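Clothing Use and Storage in Student Households
Project report, Department of Household Studies, Illero College
Submitted Saturday, August 10, 2024

1. Background

The purpose of this project was to learn how long everyday garments stay in use after purchase, and what leads a household to set them aside. Earlier course work at the college dealt mainly with laundry costs. The present report is limited to wear, storage and repair.

A total of 56 households in the Plotholm district agreed to take part. Each kept a written record of 20 garments, beginning in March, and noted every wearing, washing and repair.
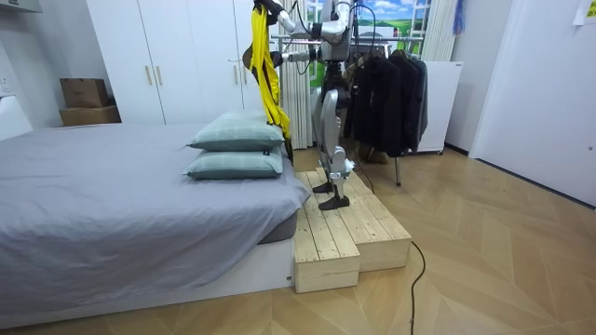 Participants were also asked to state where each garment was kept. The categories were closet, drawer, open rail and other. The last category was used more often than expected and should be divided in any later study.

2. Results

The records contain 718 repairs. Most were minor: loose buttons, open seams and fallen hems. Garments kept in closed drawers were worn less often than those on open rails, and several participants wrote that they had forgotten owning them. Knitwear was the exception - it was worn regularly wherever it was stored.

Nineteen households reported no repairs at all. In follow-up interviews, the reason given most often was a lack of basic skills, followed by a lack of time. Cost was seldom mentioned.
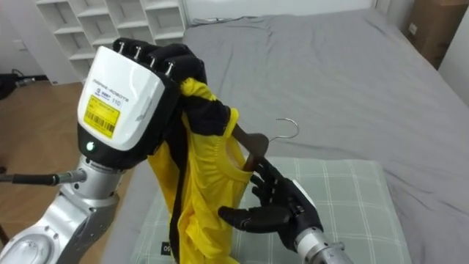

Color and trim had a clear effect on how garments were washed. Participants tended to separate plain light items with care, but were uncertain about pieces that combined two strong shades. A yellow garment with black trim, such as the one shown, was washed with dark items in some households and with light items in others. Care labels were rarely consulted in either case.

3. Limitations

The records were self-reported, and entries became shorter toward the end of the period. Winter coats were excluded. The Dena residence hall joined late and its figures are reported separately in Appendix B.

4. Recommendations

The project group recommends that the college offer a short mending course each term, and that the record sheet be revised before it is used again.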